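Vatotano Bins and Trays: data card

Maintained by Jolanta Makowska. Complaints to Declan Kerslake, who enjoys them less.

What's in it

1,000 photos of one parts room in Hernville, mostly the shelving, the bins and the tables they get emptied onto. If you came for variety of color, blue is well represented.

Why it exists

Existing storage sets seem to have been shot in showrooms, where bins sit square and the labels face front. Ours live on a rack that people use on a Friday afternoon.

Labels

Every photo carries tags from a list of 26. The ones that caused trouble:

bin: has walls you could lose a hand behind.
tray: shallow. Tamás wanted a depth cutoff and we talked him down.
roller_shelf: the sloped kind. Tag it even with bins parked on top.
contents_visible: only if you can see something inside. A bin that looks empty from one side gets contents_unknown, however sure you feel.
glare: polished steel only. We regret not splitting this one up.

A typical entry

Tags: tray, bin, roller_shelf, contents_visible, contents_unknown, glare. The red pieces in the open bin go under small_parts; please stop inventing names for them.
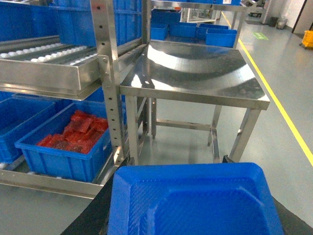 Splits

600 train, the rest test. 20 of the test photos were tagged twice, by Radymyr and by Jolanta, who are still speaking.

Known problems

Steel tables reflect shelves, and early labels include a few bins that exist only as reflections. Fixes welcome, one file per request.

Last edited Wednesday, September 25, 2024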